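March 26, 2026
Peel oil extraction, batch 133

Started the cold-press comparison over from scratch. The October runs are no use to us now: the hand press had a worn gasket and the yields wander all over the place. I've marked those pages void, and Hiyori Koyama has the old spreadsheet if anyone wants to see how bad it was.

Fruit came from Wormont in two crates, one for the press and one for the grater. Washed in plain tap water, dried on racks overnight. I pulled anything soft or split at the stem end and put it in the compost bin.

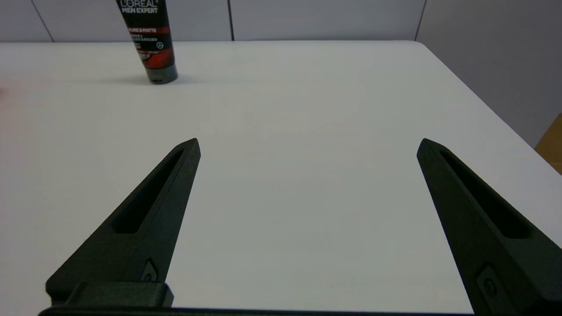
Grater method first. Peel side down on the drum, light pressure, quarter turn between passes. The trouble is still knowing when to stop, because once the drum gets into the white layer the slurry turns cloudy and takes twice as long to settle. I want to judge that by color, so the peels should be sorted on a pale, matte surface. A white table like the one here, with the light gray wall panels behind it, would do. The steel bench throws glare back and every peel looks lighter than it is. Aitana Manzano says to put down butcher paper and stop fussing. Will try paper tomorrow.

Slurry went through the coarse screen, then the fine one, then into the tall settling jars. Lids on. Left them by the north window, away from the radiator.

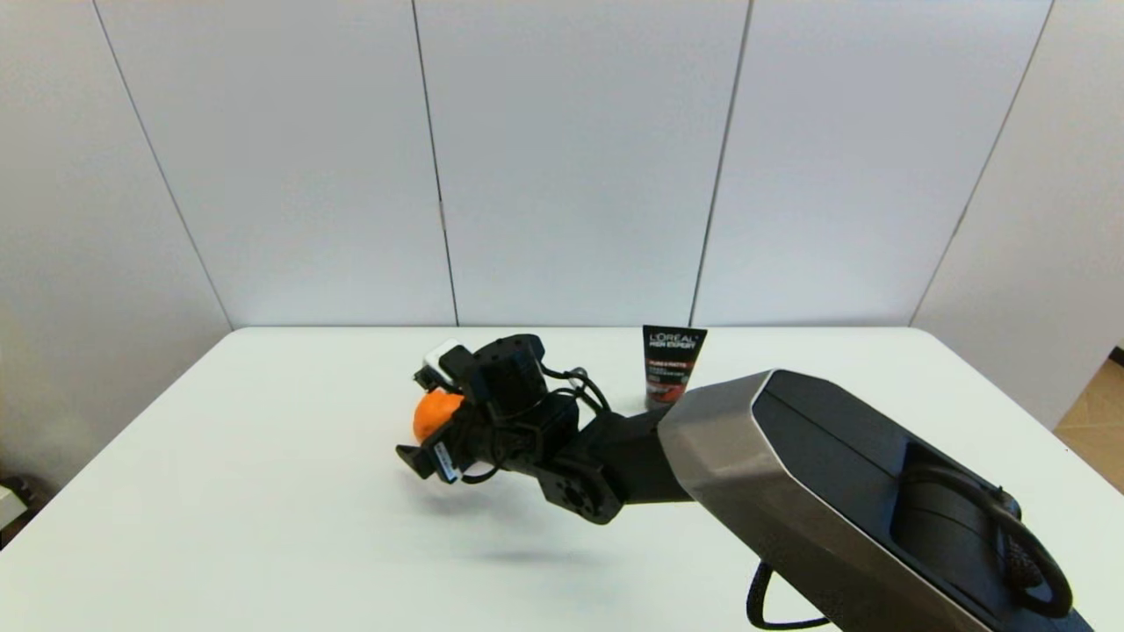

Settling was slow again. After 20 minutes there was a thin yellow layer on top and a thick band of foam under it that would not break. A pinch of salt helped in jar 2 and did nothing in the others. I may have added it too late — next time it goes in before the fine screen.

Press method after lunch. New gasket holds. No drips at the collar, even at full load. The plate still tilts a little to the left, so the peels on that side come out drier. Shimmed it with a piece of brass and it improved, but I'd like a proper fix. Wrote to Prisania about a replacement plate and quoted part 2302 from the manual. No answer yet.
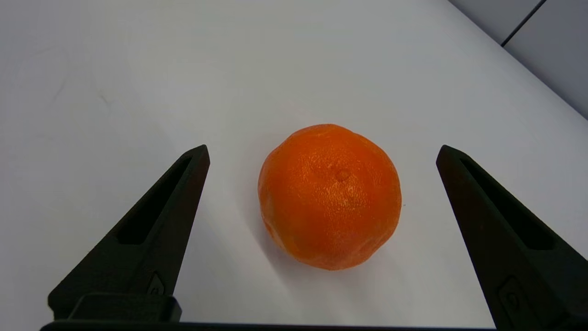 The press oil smells cleaner to me. The grater oil has a bitter, grassy note that I think comes from the white layer. Hiyori smelled both without labels and picked the press sample as the better one, though she said the grater sample reminded her more of fresh peel. We should ask someone who didn't spend the day in this room.

Both samples are in brown glass in the cold cabinet, top shelf, labeled Onyeka A (press) and Onyeka B (grater). Please don't open them before the weigh-in.

To do:
Paper on the sorting bench
Salt before the fine screen, all jars
Chase Prisania about the plate
Order more brown bottles, narrow neck
Clean the drum with a brush, no soap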